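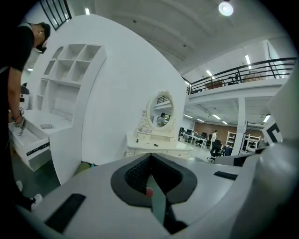 Drawer work at the built-in desk, showroom floor, with the Cokau gripper in the foreground.

Cokau Hand-Held Gripper - Demonstration Visits

The Cokau is a two-finger hand-held gripper for recording everyday handling tasks. The housing is pale gray-white, the finger pad is dark gray rubber with a V-shaped notch, and a black-and-white marker pattern is fixed to the side panel. Replacement pads are sold in pairs under part number 317.

We show the unit at the Gronholm showroom, on the ground floor below the mezzanine. Visitors work on real furniture: the desk drawers, the open cubbies above them and the white dresser with the oval mirror. Drawers are a good first test. The operator has to find the front edge, keep hold of it and pull straight, and most people need a few tries before the motion is smooth.

A visit takes 40 minutes. Jawad Pirzada runs the session and will set the grip opening to suit your hand. Bring your own objects if you want to try them - small parts, packaging, kitchen items. Please do not bring glass.

Specifications
Model: Cokau 422
Finger pads: rubber, V-notch, replaceable
Rated pad life: 1,000 cycles on rough surfaces, longer on smooth ones
Supplied with: case, spare pads, printed setup sheet
Optional: Shao wrist strap, Prutadance bench stand

The bench stand is out of stock until January. Orders placed now will ship without it and the stand will follow at no extra freight.

To book, call the showroom desk before 4 p.m. and ask for the gripper demonstration. Groups of up to six can be taken together. Larger groups are split into two sessions, and street parking is free after 5 p.m.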